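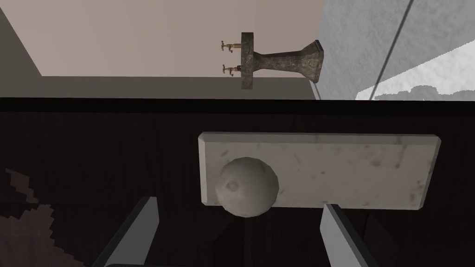
# Paid testers wanted: Clenik home-robot simulator

Bilela is looking for 22 people to try Clenik, our simulator for practicing household pick-and-place work with a two-finger robot gripper. You drive the gripper from your own computer, through furnished virtual rooms, and tell us where the software gets in your way. You do not need a robot, and you do not need to know how to program.

Clenik goes on sale to schools and small workshops later this year. The current build has been used only by our own staff, who know the controls too well to be good judges of them.

## What you will do

Each tester works through 13 tasks at home over three weeks in March. Most take under an hour. In each one you:

- load the room and read the task card
- move the gripper to the object using the view from behind the fingers
- pick the object up and put it where the card says
- fill in a short form about the controls, the view and anything that went wrong

Objects in the set vary in size and shape. Some are rounded and lumpy, and they take patience. You may restart a task as often as you like. Please note the restarts on the form — they are more useful to us than a clean run.

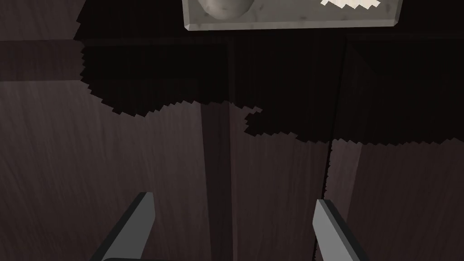
**Do I need a special controller?**

A regular mouse and keyboard are enough. If you own a game controller, you can use it for the second half of the tasks, and we would like to hear how the two compare.

## Who can apply

You should be 18 or older, comfortable installing software, and able to write a few clear sentences in English. We want a mix of people. Half the places are held for applicants who have never used a robot or a simulator. Current customers of Nitadov, our reseller, are welcome to apply, but employees are not.

Your computer needs a separate graphics card and 13 GB of free disk space. Laptops are fine if they meet this. We can't lend equipment.
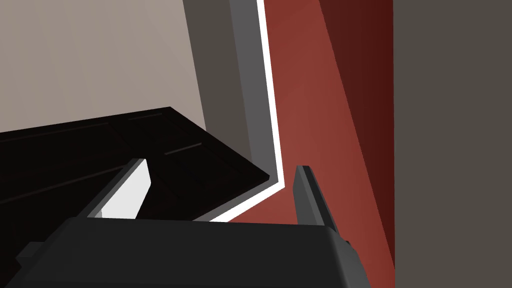
*Clenik, gripper view: fingers apart, brick-red surface behind the right finger.*

## Pay and time

Testers who finish all the tasks and forms receive $268. If you stop early, we pay for the tasks you completed. There is one group call at the start and one at the end, both included in the fee.

The software records your gripper movements and the time spent on each task. It does not record your screen outside the program, your voice or your camera. You can ask us to delete your recordings at any point before the final call.
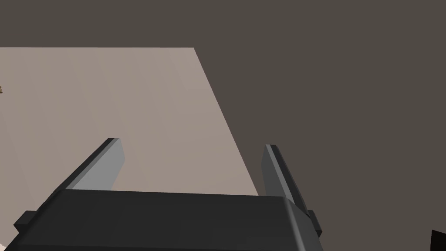 *Open gripper and beige tabletop, nothing between the fingers.*

## How to apply

Write to Zoila Apaza through the contact form on the Bilela site, with "Clenik test" in the subject line. Tell us what computer you have, whether you have used a simulator before, and which hours you are usually free. A paragraph is plenty.

Applications close at the end of February 2022. Everyone who writes will get an answer, including those we can't place. Technical questions about the download go to Mattes Strobel, same form.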